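Unit 5: Gripper State and Contact Events
Module leader: Mbali Hlongwane. Laboratory notes: Kátia Lins.

5.1 Purpose
Students will write a module that turns raw finger widths into a short list of events: open, closing, contact, holding and release. The planner in Unit 6 reads these events and has no access to the raw signal.

5.2 Input
Each recording holds one width value per time step for each gripper. Load it with the Grura reader and discard the first 12 steps, which are used for start-up. Recordings shorter than 200 steps should be left out of the marked work.

5.3 Method
Smooth the width signal before taking its rate of change. A contact event is raised when the rate falls to near zero while the fingers are still apart. The threshold is set separately for each tool - do not copy it from one to the other. 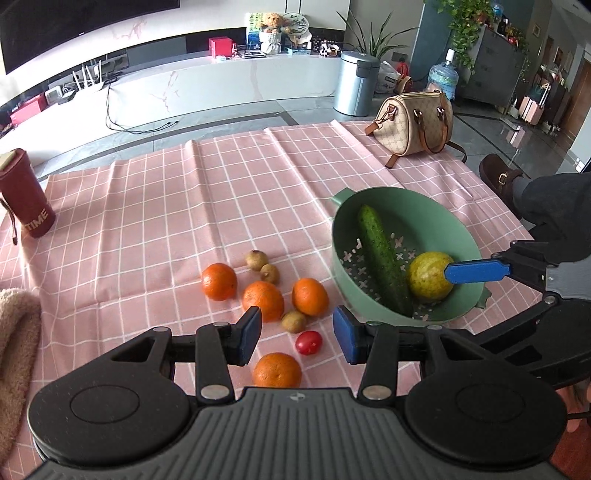
Event labels must be kept separate for each gripper. A single label for the whole time step will hide differences between the two, and the planner will then act on the wrong state. With one pair of blue fingertips open over a mandarin and the second gripper's fingertip against the lemon in the colander, the first should not be given a contact label merely on account of the second.

5.4 Submission
Submit the source code and one page of notes by 14:00 on the closing day in June. Late work is handled under the usual rules.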